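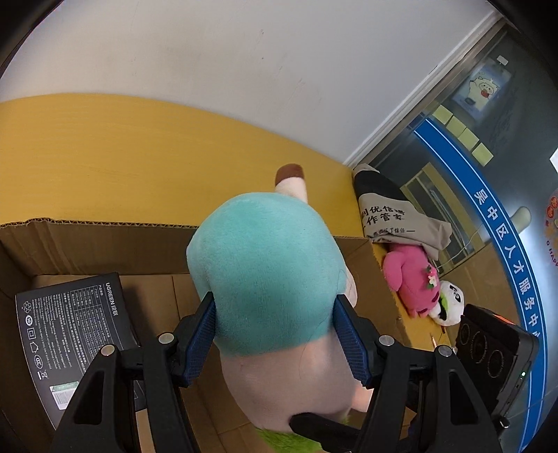

Somebody from the Gorna side asked straight off whether we could have the open day on a weekday next year, as half their people had wanted to come and couldn't. Fair point, and it went down as item one before I'd even found my pen.

Minutes of the wrap-up meeting, Plernness open day, 01/07/2018
Held in the back room at Jutosico once the last visitors had gone. I took the notes, so blame me for any gaps.

1. Date for next year
See above. Most of us liked the idea of a Friday in June. The school group would find that easier too. The worry is that families wouldn't come, and the families were the best bit of today. We didn't settle it. Gorna will ask their lot which day suits and let us know before the next meeting.

2. How the demonstrations went
Well, on the whole! We ran 6 sessions instead of the 4 on the poster, as people kept turning up after lunch and it seemed mean to send them away. Each was meant to last 15 minutes and I don't think a single one did. People ask questions, and then they want to have a go, and then their children want a go.

The hand-held gripper was the thing everyone queued for. Soft toys are a good choice for it -- they squash, they're a daft shape, and visitors can see straight away why picking one up is harder for a machine than picking up a block. I said we should keep the toys for next time and everybody agreed, apart from one person who would like some kitchen things in there as well. I've put that down as a maybe.

The Saber talk was a bit long. I'm allowed to say that as I wrote most of it. The part on how a person's movements get used to teach an arm went over well, but the slides on software lost the room and I could see people looking at the biscuits. Agreed: cut the software slides, move the gripper to the front, talk afterwards.

3. Questions from visitors
We'd promised to write down the ones we couldn't answer properly. These came up more than once:
Can it tell how hard it's squeezing?
How many times do you have to show it the same job?
Will it ever fold a fitted sheet?
I'll draft some plain answers for the Plernness page and send them round first. Please do read them this time.

4. Money
The day cost 2940 all in, with the room, the printing and the food. Jutosico is paying for the room and Gorna has the rest. There was some talk of charging for tickets. I was against it, so were most others, and we left it there.

5. Odds and ends
The signs from the car park were too small and one pointed the wrong way until mid-morning. Bigger ones next year.
More chairs for the talk, and fewer right at the front where no one will sit.
We ran out of tea but have enough squash left for a small army.
A child's blue cardigan was left on the coat rail. It's in the office if anybody rings.

6. Next meeting
Same room, date to follow when Gorna comes back to us on item one. I'll bring the answers and somebody else can bring the biscuits.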